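Reading time: 3 min

The Evton desk, part two: columns, drawer, and where it goes

14 Aug 2025

Part one covered the top of the desk and the finish. Several readers wrote in to ask about the underside, so this part deals with the supports and the drawer, and with the question of whether a desk with no straight edges can be placed sensibly in an ordinary building.

The top has a curved outline all the way round. A shape like that can't rest on a standard rectangular frame without the frame showing somewhere, so the weight goes down through columns instead. These are white and pleated, with the folds running vertically and narrowing a little towards the bottom. Each has a gold-toned band at its upper end. I had assumed from the Ronier listing that the pleats would be moulded. They are fabric.

The underside is finished in the same smooth white as the rest. The screws are left exposed up there, and I have no objection to that. A screw I can see is a screw I can tighten, and I would sooner have that than a cover cap that goes missing in the first year.

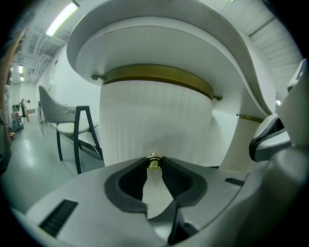
Pleated column meeting the top, with a brass-coloured fitting at its lower rim.

Pleated fabric collects dust. A soft brush worked downwards along the folds is enough, once a fortnight. Don't use a damp cloth near the bands: water sits in the top of the pleats and leaves a line. I tested this on an offcut of similar cloth and the line did not come out.

The drawer is the part I was least sure of. It is wood, in contrast to the white of everything else, and it hangs from the underside of the top. That has two consequences. Anything heavy in it is carried by the top, and the drawer takes knee room from whoever is sitting there.

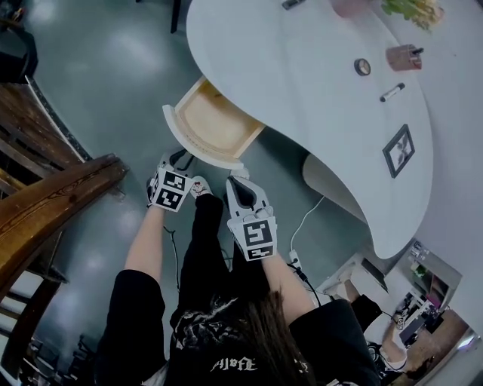

I keep mine for paper, cables and a stapler, and nothing heavier. If you need to store files, buy a separate cabinet. Tijani do a plain one that is 50 cm deep and goes under most desks, though I wouldn't put it under this one, as it would sit hard against a column.

To empty the drawer, pull it most of the way out and clear the front half first. Going straight for the back means leaning on the front panel, and a hung drawer is not built for that. Wipe the inside dry, leave it open for an hour, then refill it.

Placement took longer than the rest put together. A curved back edge against a flat wall leaves a gap, and pens will find it. I tried the desk against a wall, then at an angle, and settled on standing it clear with space to walk behind. This needs a wide room.

The route in matters as well. Measure the stairs at the newel post and not at the middle of the flight - the turn at the bottom is where a large top gets stuck, and a polished handrail marks easily. Wrap both posts before you start. 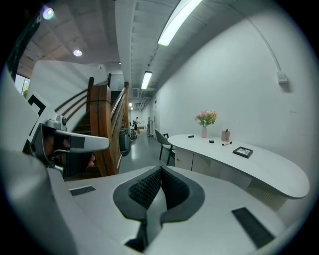 Foot of the stairs and the corridor beyond.

A long corridor is the easier half of the job. Carry the top on its edge, columns off, and keep it away from the white wall.

Part three will cover lighting. The Flornuvness lamp I ordered has a 22 cm base, and I have yet to find a spot on the top where it doesn't get in the way of the keyboard.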